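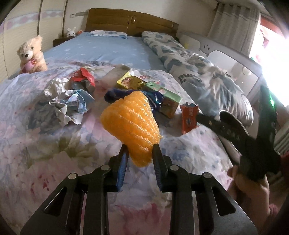
Thu 3 January — bed pile, sorting trash from keep

Guest bed at the Urkwood flat, floral quilt left on. Everything in one heap, no pre-sort. Jhonatan wanted it messier, I said fine as is.

In the heap (not a full list, will do that on the sheet):
foam fruit net, orange
big crumpled paper, white/light blue
snack wrappers — red and silver one, blue and white one under it
gold/yellow foil package, card w/ red label next to it
green juice box
tall plastic bottle, translucent, toward the back
orange candy bar wrapper
navy cloth thing. NOT trash, goes to laundry

Order: foam net first, take it by the narrow end. Wide end just squashes and springs back. Then paper, then foils. Bottle last, it rolls if the quilt gets tugged.

Foils are the pain. Shiny blue one is right up against the navy fabric, easy to grab both. Go slow there or seperate them first.

Bins: 2 bags, one recycling one landfill. Natália says the foam nets are landfill at Urkwood, I had them down as recycling since September. Need to check, and fix the old sheet if shes right. Juice box — same question.

Leave the pillow and the long leaf print blanket where they are, not part of it. Quilt gets shaken out after, crumbs.

To do
— label bags BEFORE starting
— ask Echeverri for more bags, 5 left on the roll
— sheet no. 349, file under bedroom not kitchen
— Natália to redo the laundry pile note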